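Chapter 4
Choosing and Changing a Theme

A theme decides how your site looks, but it does not own your words. This is the first thing to understand in this chapter. Posts, comments and pictures are kept in the database, and the theme only asks for them and puts them on the page. If you change the theme, the text of your posts stays where it was.

In Chapter 3 we made the site for Walholm, a small reading club with about 300 posts in its archive. We will now give the same site a new theme, called Meson, and see what moves, what stays and what must be set again by hand.

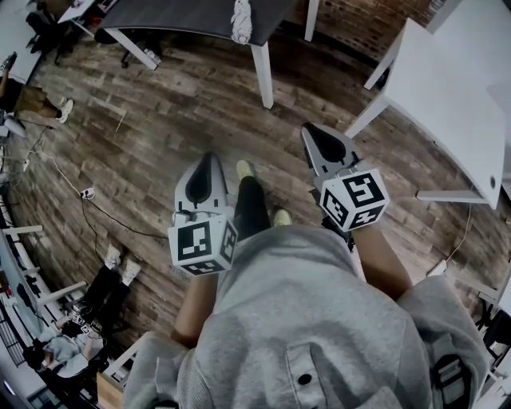 Menus are the usual source of trouble. Each theme has its own menu places, and a menu which stood at the top under the old theme may disappear under the new one. It is not deleted - you only have to assign it again. Widgets behave in a similar way, and Section 4.3 is given to them.

Before you begin, make a full backup as explained in Chapter 2. Then write down the present settings of your header, your sidebar and your front page. Students often leave out this second step and are sorry for it later.

By the end of the chapter you should be able to install a theme, preview it before the readers see it, and make a child theme for your own changes. The child theme needs only a few lines of code, and all of them are printed in Section 4.5.

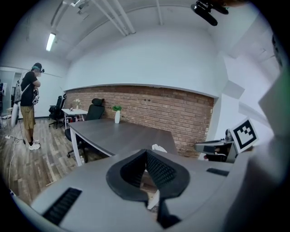
Figure 4.1 Desk with a plant, near a brick wall.

4.1 What is inside a theme folder

Open the folder named meson. You will find 7 template files and one style sheet. The style sheet must begin with a comment that gives the name of the theme.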